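November 16, 2024

Up at six, cold kitchen, porridge. Boiler pressure down again, so I topped it up before the others were awake.

Spent most of the morning on the piece for the Nernen newsletter. Osvaldo wants it by the end of the month and has given me 952 words, which he will not budge on. The question is the one he always sets me: can a machine do the housework yet? I said in March that it could do bits of it, slowly, if you put everything out for it first. I don't think I would change much of that now.

Read back through my notes on the trial flat at Besnard. They had the arm there on one job, putting shopping away, and in a day it did 170 items. Tins were fine. Boxes were mostly fine. Bags of rice it dropped or squeezed, and a net of onions stopped it altogether until Adelmo went in and took it off the fingers. He reckons he could do the same day's work in 30 minutes and have time for a coffee. I-hsuan says that is the wrong comparison, as the arm can go on all night. She may be right, but I would not want it going on all night in my kitchen with the onions.

Lunch was soup and the end of the loaf. Rang Assunta about her knee. She asked what I was writing and I told her, and she said she would have one tomorrow if it could sort the medicine drawer. I said that was a harder job than the hoovering. A hoover only has to keep to the floor. A drawer is full of small things lying on top of each other, half of them past their date, and somebody has to read the print and decide. She said in that case it could start with the ironing. I said that was harder still.

Afternoon on the packing section. Small cartons are the easy end of it, having flat sides and some stiffness. Cable is the awkward part. It has no shape of its own and the loose strands go where they like. I have put both in one paragraph and used a picture of the two together. 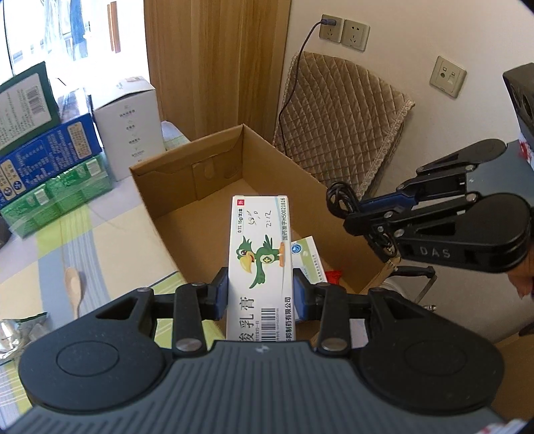
White carton and coiled black cable, both held over the box.

Arturo rang at five about the Skolorix figures. He had the wrong sheet, so that was half an hour gone. He thinks shop floors will get there well before homes do, and I agree, and have said so in the last paragraph.

Word count at supper was 1,022, so 70 to come out. Bins to go out tonight. Must buy onions.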